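The living room can wait

Ask the engineer who runs household trials at Ollden when a machine will tidy her house, and she looks at the clock. It is ten past four on a Thursday. "Not before dinner," she says.

She has spent five years teaching arms to put things away, first on a packing line at Silalex and now in simulation, where the furniture is free and no one's dog eats the parts. Her team has logged 1,186 attempts at clearing a couch. She counts 960 of them as successes, then spends a while explaining what she means by success.

"It picked the thing up and kept hold of it. Where it went next is a separate spreadsheet."

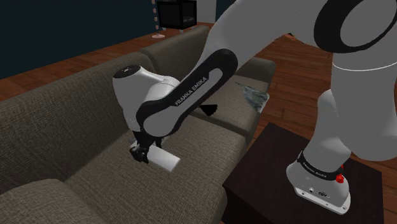

Couches, she says, are harder than tables. A cushion has a slope and a crease, and small objects love both. "My kids can clear a couch in two minutes, mostly by pushing everything onto the floor. We had a version of the software that discovered the same method. I was almost proud of it."

Shop floors are another matter. At Silalex the parts arrived facing the same way, all day, and the arm was happy. "A factory is a house where everybody agreed on where things go," she says. "I've never lived in one."

So would she buy one? She has done the math – the arm, the mount, the person who has to come when it stops – and she would get a cleaner and a better vacuum. Laundry she puts further off still. Dishes she thinks are close, provided you own sturdy dishes.

What she wants next is a trial in real apartments, starting in Rukosholm if the leases get signed. She has already offered her own couch. Her family has asked for details.

Related
Who loads the dishwasher at Ó Néill?
Silalex adds a night shift, minus the people
Folding a towel, slowly

Contact us | Copyright, all rights reserved | Back to top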